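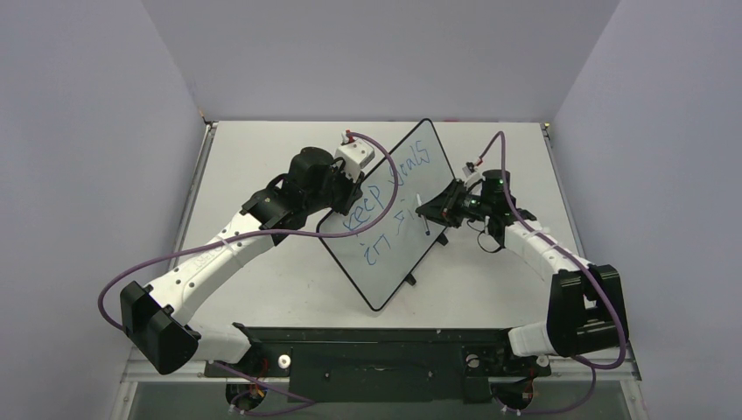

Two-arm writing station, open day setup, marker in the right gripper

Home | Tickets | Knowledge Base | Contact

Ticket 783: right arm drops out mid-word
Status: open, priority up a notch

Hi again, me with the writing station. We had the Rodum open day this morning and I promised I'd log it while it's fresh, so apologies for the length!

First group came through at 10 and the demo was going along nicely. The arm had got through "Keep" and was on to the second line when the right side threw error 433 and just stopped where it was. Visitors thought it was thinking, bless them. I cleared it from the Texier panel, re-homed both arms and it ran fine for the next group. Then the same thing again with the group after lunch, same code.

What I've tried so far:
- swapped the marker for a new one (no change)
- slowed the writing speed right down, which got us through four full runs before it faulted
- rolled the Flisico controller back to build 746, still faults
- reseated the connector on top of the right gripper. Too early to say on that one.

My hunch is the purple cable on the right. It goes up in quite a sharp peak before it comes back down past the wrist, and I reckon it's getting tugged on the long upstrokes. Could be way off though, I'm no cable person.

Logs are attached. Can someone tell me if I'm OK to re-route it myself, or does that muck up the warranty? We've got a school visit in July and I'd love it sorted by then.

Cheers!

2 comments | 0 shares

Lastosetti Support | Contact us | Back to top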